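Drarkel table scenes – README

Simulated tabletop scenes and arm trajectories for the Drarkel build, put together in the shared workshop on Lennox Street. The real arm is still in bits on the back bench, so everything in this release comes from the simulator. The folder names match the ones in the build log.

Status: usable, still changing. Last full re-render was in August.

What is in the release

scenes/ – scene files, one per table layout
episodes/ – 2,484 episodes, joint positions and gripper state at every step
renders/ – still images from the fixed cameras
tools/ – replay and export scripts
notes/ – build notes, including the wiring for the real pedestal

There are 137 layouts. Each one uses the same room, dining table, chairs and arm. The small objects on the table are moved between layouts, and a few are swapped out.

Getting started

Unpack everything into one folder. The scripts use relative paths and will fail if scenes/ and episodes/ are on different drives.

Run the setup script in tools/, then replay any episode by number. The first replay is slow as the meshes get converted. After that they load from the cache folder, which you can delete whenever you like.

If the arm starts folded through the table top, you have the old joint offsets. Copy offsets.txt from tools/ over the one in your cache and run it again.

Episode format

Each episode is a plain text file with a short header. The header gives the layout number, the target object and the random seed. Joint angles are in radians, gripper opening is in millimetres. Time is counted from the start of the episode, not from the start of the simulator.

Episodes ending in _x were stopped by hand. Leave them out if you are training on the set. They are handy for testing a replay tool.

Layout and arm placement

The arm stands on its own pedestal beside the table, so it has to reach over the edge to get at anything. We copied this from the plan for the real build, where the bench can't take the weight. Chairs stay in place and count as obstacles. 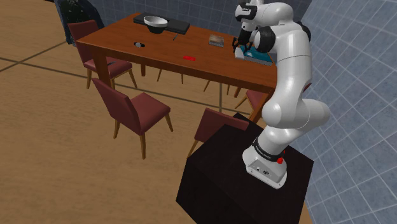 Known problems

1. Thin objects such as the pen can sink slightly into the table if dropped. Raising the contact stiffness helps but makes the bowl jitter.
2. Layouts 4 and 5 share a seed. They should have been different and will be fixed at the next re-render.
3. Shadows are soft and weak everywhere. Don't expect a vision model trained on this alone to cope with the workshop lights.
4. The Brallport exporter drops the gripper column. Use the one in tools/.

Licence and reuse

Free to use for any non-commercial purpose. The chair and table models came from the Skallimmont pack and carry their own licence – see notes/models.txt before passing them on.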